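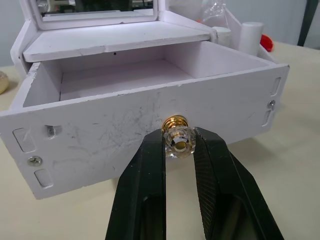

White drawer, open and empty. Scuffing to the front face around the knob.

Prenton Writers' Library
Premises safety checklist, with comments
Inspection date: 25 Jun 2026
Inspected by: Wajid Ansari
Comments reviewed by: Mackenzie Cloutier
Areas covered: reading room, manuscript store, talks room, entrance and stairs
Previous inspection: January

Ratings: S = satisfactory. A = action needed. N = not inspected.

1. Reading room

1.1 Floor level and free from trip hazards – S
Carpet joint by the biography shelves has been re-glued and is holding.

1.2 Fixed shelving secured to wall – A
39 bays checked by hand at shoulder height. Bay 14, lower fiction, moves when pushed. The top bracket screw has pulled out of the plaster. Heavy volumes have been taken off the upper two shelves until it is refixed. Do not refill before then.

1.3 Kick stools and library steps – S
Rubber feet present on all. The wooden steps still carry the old load label, now hard to read. Replace label when convenient.

1.4 Desk lamps and leads – A
One lamp at the window desk has a nick in the outer sheath of the cable. Removed from use and tagged. Other lamps in date.

1.5 Window catches – S
Stiff but closing fully. MC comment: third window was painted shut in January. Has this been freed? WA reply: yes, opened and closed twice.

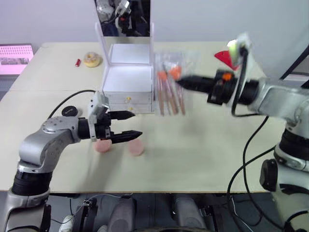 Table top with two round pink discs and a round black object.

2. Manuscript store

2.1 Door closes and latches without help – S

2.2 Temperature and humidity readings taken – A
Logger by Volero is recording, but the clock is an hour out and the log sheet has been filled in from the display without correction. Reset the clock. Mark the earlier sheets so that the readings are not taken at face value.

2.3 Shelving load – S
Boxed typescripts and proofs are within the stated limit. The Mohmand papers (31 boxes, first novel to late correspondence) were moved to the bottom two shelves after the last inspection, and this arrangement should stay. Several of the boxes weigh more than one person should lift from above the chest.

2.4 No items stored directly on floor – A
Two cartons of unsorted author photographs on the floor behind the door. Raise on battens or shelve.

2.5 Evidence of pests – S
Sticky traps changed. Two silverfish in the trap nearest the pipe, none in the others. MC comment: record the trap position on the plan, please, as well as the number caught.

2.6 Evidence of water – S
Old stain on ceiling has not spread past the pencil line.

2.7 Extinguisher type suitable and in date – S
Carbon dioxide, service tag in place. Bracket slightly loose, tightened during inspection.

3. Talks room

3.1 Posted capacity displayed and legible – S
126 standing, less when the signing table is out. The notice gives only the first figure. MC comment: add a seated figure before the autumn readings. The publishers' publicity staff always ask for it.

3.2 Exit routes clear – A
Book stock for the Carkport prize evening stacked against the second exit, narrowing it to almost half its width. Moved during the inspection. Stock to go in the side office in future, including when deliveries arrive late.

3.3 Lectern stable – S
Castor brakes hold. Reading light works. Microphone lead is taped down along the full run to the wall.

3.4 Stage edge marked – A
White strip worn away at the left-hand side, where authors step up. Renew strip.

3.5 Hearing loop tested – N
Test set out on loan. Carry over to next inspection.

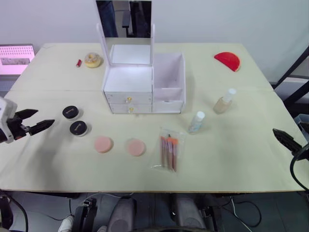
White organiser with mirror and two drawers on a cream table top.

4. Entrance and stairs

4.1 Handrails firm – S

4.2 Stair nosings – S
Fourth step up has a short crack in the nosing. It does not lift. Watch only.

4.3 Emergency lighting – S
Monthly short test is up to date in the log. Full discharge test is due before the clocks change.

4.4 Display case glass and locks – A
First editions case: left lock turns without catching. The case is alarmed, but the lock should be replaced. Use a locksmith who has worked on the case before, as the frame is thin.

4.5 Entrance mat – S

Actions, in order of priority
Bay 14 bracket – refix before shelf is reloaded
Second exit – keep clear, stock to side office
Stage edge strip – renew before the next reading
Display case lock – replace
Window desk lamp – repair or dispose
Logger clock – reset and mark sheets
Floor cartons – raise

Item 3.5 carried forward.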